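Fodine Reading Lists – README

Last change: 11/20/18

What is in this folder

Fodine is a collection of records about what people read in the village libraries of the Jeresska valley. It contains 3000 loan records, copied by hand from paper cards. The oldest cards are from 2014. Before that year the libraries used one common notebook, and the handwriting in it is too difficult for us to read with confidence, so we left it out.

The collection was started by Gregor Lennox and is now kept by Struan Galbraith. If you write to us about a mistake, please give the record number and not only the title, as many titles come back again and again.

Files

loans.csv – one line for each loan
titles.csv – one line for each title, 315 in total
places.csv – the 4 libraries and their opening years
notes.txt – remarks from the cards that did not fit anywhere else

All files are saved as UTF-8 with a comma between the fields. Please open them with the correct setting, otherwise the accents in the author names will be damaged. If you save the file again from a spreadsheet program, check the date column afterwards. Some programs change the dates without asking.

Columns in loans.csv

record – a number, never used twice
title_id – points to titles.csv
place_id – points to places.csv
out – month and year when the book was taken
back – month and year when the book was returned, empty if the card does not say
age_group – child, adult or unknown
renewed – yes or no

We do not publish the day of a loan. In a small village the day, together with the title, can be enough to know who the reader was. Names and card numbers were never typed into the computer.

How the cards were copied

Each card was typed by one person and read aloud by a second one. When the two did not agree, the card was put aside and looked at again in daylight. A title that could not be read was given the title_id 0. You will find such records mostly in the Ritchie library, where the cards were stored near a damp wall.

The titles were then compared with the books on the shelf, where the book still existed. Different printings of the same work have one title_id. Translations have their own, also when the translator is not known. This was a long discussion between us and I am still not completely sure that it was the right decision – but it is done the same way in all the files.

Known problems

The children's loans at Pirnetti are too few. For a long time the school there kept its own list, and we did not receive it.

An empty field in "back" does not mean that the book was lost. Very often the librarian simply put the book on the shelf and forgot the card.

Every December shows a strong rise in loans. It is partly real, but the libraries also allowed people to take more books over the holidays, so please be careful if you compare this month with the others.

The column "renewed" was filled in differently at each place. At Ritchie a renewal was marked with a cross, and at Pirnetti a new card was written. We tried to join such cards together. Where the months did not fit, we left them as two loans.

What you may do with it

You may use the lists for teaching, for research and for your own curiosity. Please mention the name Fodine and the date of the version. It is not permitted to try to find out who the readers were. If you make a corrected copy, we would be glad to receive it, so that the next version can be better for all.

Books and tables 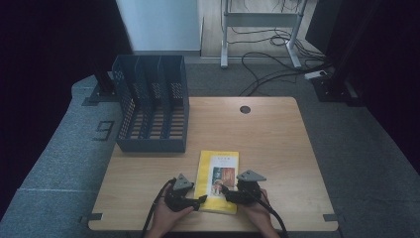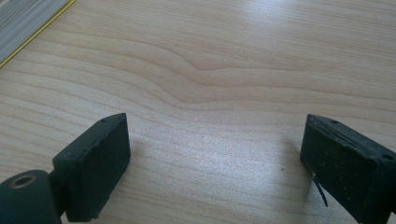 A yellow book and a desk organiser on a light wooden tabletop, then a view of the wood grain.

Changes

Second version: titles joined across printings, the field age_group added, spelling of author names made equal in all the files.

First version: loans and places only, without titles.csv.

Planned for the next version: the school list from Pirnetti, if we are allowed to copy it, and a short guide to the abbreviations in notes.txt. Until then, "r.d." means "returned damaged" and "n.s." means "not on the shelf".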